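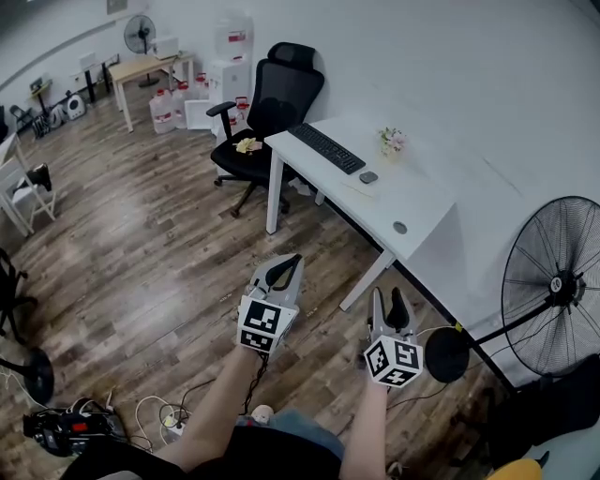
Inmaculada Esteban wrote in to say the Rivas fair was better last year and that I missed the whole paper hall. Fair enough, I did. Had 2 hours before the bus, no more.

So, quick notes from the Rivas stationery fair, March 2018. Entry by the side door, long line for coats. Went straight to Jaselov – they had the new notebooks out, 18 colors, the green is lovely. Pages a bit thin for fountain pen, mine bled thru on the first try.

Grelport next. Talk on binding, good speaker, terrible microphone. They say they stitch 2,000 books a day at the plant. Bought four, too heavy, regretted it on the stairs.

Food: cheese roll, dry. Coffee fine.

Did not get to the ink tables at all. Parking looked full by noon so take the bus, stop is right accross from the main gate. Prices for the Grelport books to follow when I find the reciept.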